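Take It From the Top

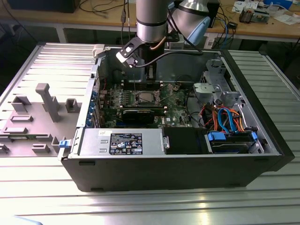 How many times does a person have to show a machine the same thing before it catches on?

More than the person was told at the interview. At Pinatach the number for the memory job was 2,184, and Drita Hodžić had been told "a few."

She had 804 behind her when Kazimír Vondráček rolled his chair over and watched one go by. Drita worked the arm from a pair of handles at her desk. Down went the gripper into the computer, over to the memory, pinch, lift, out. She set the stick in the tray and pressed the green pedal, the one that meant keep.

"You hesitated," Kazimír said.

"I was thinking."

"It'll learn to think, then."

"Isn't that what they're paying for?"

He considered this. "They're paying for memory sticks."

He had a point, and the point had already cost them the month of July. Ettore Grasso had done the first batch before he left for Joubert, and Ettore had a habit of tapping the side of the case before he reached in, for luck. The model trained on Ettore tapped the case every time. It tapped beautifully. Having tapped, it usually missed the memory by the width of a thumb, went back, and tapped again. Kwame Addo, who had to show it to the people from Skascombe, told them it was checking for structural integrity. They wrote that down.

So now there were rules. No tapping. No stopping to scratch. If you fumbled you could keep the fumble, provided you fixed it, because Cinzia Marras upstairs believed that recoveries were the most valuable thing in the set. If you fumbled and swore you could keep that too, there being no microphone.

Drita found she liked the fumbles. The clean ones ran together by lunch, but she remembered number 38, when a stick had come up crooked and she had turned it a little, and a little more, and eased it free like a splinter. She had pressed the green pedal hard on that one.

"Do you ever wonder whether it likes us?" she asked.

"It has your wrists and Ettore's nerves," Kazimír said. "I wouldn't ask."

At four o'clock they ran the new model. Cinzia came down for it and stood with her arms folded. Drita took her hands off the handles and put them in her lap, where they felt large.

The arm went down. It moved over the memory and stopped there, a full second, doing nothing at all.

"What's it doing?" said Cinzia.

"Thinking," said Kazimír.

Then it pinched, lifted, and came out with the stick – a bit crooked, turned a little, and a little more. Cinzia unfolded her arms. She asked how soon they could start on the power supplies, and Drita asked how many, and Cinzia, already on the stairs, said a few.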